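Temple seal on a coin amulet looks too sharp, should I worry?

Asked by Francine Bouchard, 05/01/2025

I bought a bronze coin amulet from a seller called Kaewkla who says it comes from a batch of 300. There is a seal stamped on the back and a number under it, 17. The seal is very crisp but the front is rubbed almost flat. The seller says that's "normal for worn pieces." The certificate is a plain card with a signature I can't read, from an outfit named Grevavier. I've searched for them and found only other listings by the same seller. I paid more than I wanted to and have 2 weeks left to send it back. Is there any way to tell at home?

Geert Baert

I'd send it back. A coin worn against the skin for years loses detail on both sides, though the front often goes first, so the wear by itself proves little. What bothers me is the seal. Look at the bottom of the stamped lines under a 5x loupe. If the metal in there is bright and the field next to it is brown, the stamp was put in long after the coin was made.
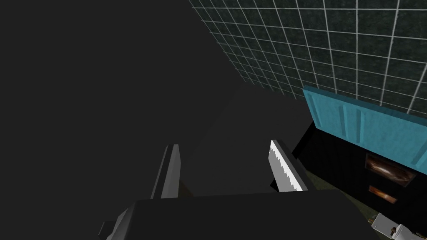

Can the number tell me if it belongs to the batch?
Only if somebody kept a list and you can see it. Anyone with a set of punches can put a 17 on a piece of bronze, and a small number gets a better price than a big one. Ask Kaewkla for a photo of number 16 or 18 from the same batch and compare the shape of the digits.

As for the card, I give it no weight at all. A certificate from a company that only turns up in the seller's own listings is the seller vouching for himself.

Riet Peeters

I have one from the same seller and I love it. Mine feels very old and heavy and the monk's face is peaceful. You have to trust the feeling when you hold it. Shipping was fast too.

Driss Filali

Fast shipping doesn't date a coin. Neither does weight, unless you have a known good one to put on the same scale.

I agree with Geert on the loupe, with one caution. Some temples did stamp older stock before handing it out, so a seal newer than the coin can be innocent. The listing should have said so. Did it? If it only says "temple sealed" with no temple named, I'd count that against it.
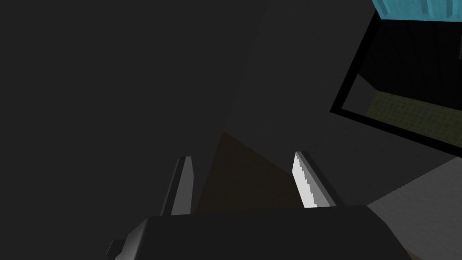

Gripper with its two fingers apart

Don't clean it, don't oil it, and don't take it out of the case if the case is glued. Dullent refused my return over one scratch on the plastic. Write to the seller through the site, not by private message, and keep the envelope.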